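Siton 4.1 – Gerenciador de referências bibliográficas para desktop

Início > Produtos > Edição de textos > Siton

Fabricante: Sternmont
Versão atual: 4.1
Atualizado em: 23/01/2018
Sistemas: Windows 7 ou posterior, Linux (32 e 64 bits), macOS 10.10 ou posterior
Idiomas da interface: português, espanhol, inglês, alemão

O Siton guarda as referências de um trabalho acadêmico em um arquivo .bib comum e permite inseri-las no texto sem sair do editor. O arquivo é gravado em UTF-8, com uma entrada por bloco e os campos sempre na mesma ordem, de modo que pode ser aberto em qualquer editor de texto e mantido em controle de versão. Não há banco de dados próprio nem formato fechado.

O programa funciona sem conexão. A rede só é usada para buscar metadados pelo DOI ou pelo ISBN, e essa busca pode ser desligada em Preferências > Rede.

O que mudou na versão 4.1

A janela de busca passou a aceitar expressões regulares nos campos autor, título e periódico. Para procurar em todos os campos ao mesmo tempo, deixe o seletor em Qualquer.

As chaves de citação agora são geradas por modelo. O modelo padrão usa sobrenome, ano e primeira palavra do título; acentos e cedilhas são removidos. Chaves já existentes não são alteradas, a não ser que se use o comando Regerar chaves.

A verificação de duplicatas ignora maiúsculas, pontuação e chaves em volta de palavras do título. Quando encontra duas entradas parecidas, mostra as duas lado a lado e pergunta qual manter.

Corrigido o erro 1911, em que o programa fechava ao importar um arquivo RIS com linhas em branco antes do primeiro registro.

Corrigida a ordenação de sobrenomes com partículas (de, da, dos, von).

Edições e licenças

Siton Básico: gratuito, até 2000 entradas por arquivo, sem limite de arquivos.
Siton Completo: licença individual permanente, sem limite de entradas, com o módulo de anotações em PDF.
Siton Departamento: licença para até 25 máquinas na mesma instituição, com instalador silencioso e arquivo de configuração compartilhado.

A licença Completo vale para duas máquinas do mesmo usuário. As atualizações dentro da série 4 estão incluídas. Quem comprou a série 3 a partir de julho recebe a chave nova por e-mail; se ela não chegar, escreva para o suporte informando o número do pedido.

Estilos de citação

O pacote de estilos Morikawa acompanha todas as edições. São 1397 estilos na versão atual, entre eles os mais pedidos por programas de pós-graduação brasileiros. Cada estilo é um arquivo de texto e pode ser copiado e modificado. Estilos modificados ficam na pasta do usuário e não são substituídos nas atualizações.

Requisitos e instalação

Memória: 1 GB
Espaço em disco: 180 MB, mais 60 MB para o pacote de estilos
Distribuição LaTeX: opcional, necessária apenas para a pré-visualização da bibliografia

No Windows, execute o instalador e escolha a pasta de destino. No Linux, descompacte o arquivo tar.gz e rode o script siton.sh; há também um pacote .deb. As bibliotecas Qt 5 precisam estar presentes no sistema. No macOS, arraste o ícone para Aplicativos.

Para usar o Siton com um editor externo, abra Preferências > Editores, clique em Adicionar e indique o caminho do executável. O comando Enviar citação (Ctrl+Shift+K) insere a chave na posição do cursor. Se o editor não aparecer na lista, o comando copia a chave para a área de transferência.

Um arquivo com 2860 entradas, usado no manual como amostra, pode ser baixado na página de documentação. Ele abre apenas nas edições Completo e Departamento.
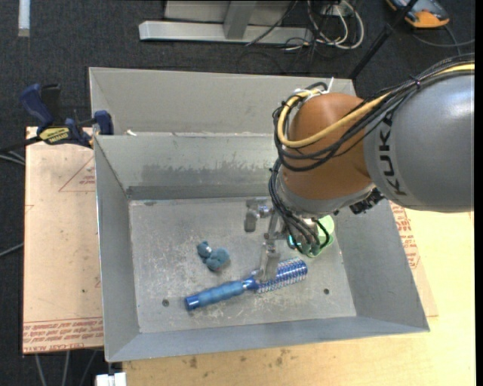
Um usuário da edição Completo comentou que a importação RIS ficou boa, mas que sente falta de uma opção para juntar dois arquivos .bib direto pelo menu. Ele acrescentou que, por enquanto, abre os dois, seleciona tudo em um e cola no outro, e que a verificação de duplicatas deixou passar duas teses cadastradas com anos diferentes.

Resposta do suporte: a junção de arquivos está prevista para a versão 4.2. Quanto às teses, o ano entra na comparação por padrão; para desconsiderá-lo, desmarque Ano em Ferramentas > Duplicatas > Critérios.

Limitações conhecidas

A pré-visualização não reconhece comandos definidos pelo usuário no preâmbulo.
Caminhos de PDF com mais de 255 caracteres não são gravados no Windows.
No Linux, o atalho Ctrl+Shift+K pode entrar em conflito com o do gerenciador de janelas. O atalho pode ser trocado em Preferências > Teclado.

Distribuição e suporte

As vendas são feitas pela loja da Sternmont em Virnville, com entrega da chave por e-mail. Notas fiscais para instituições devem ser solicitadas no momento do pedido.

Documentação | Downloads | Versões anteriores | Contato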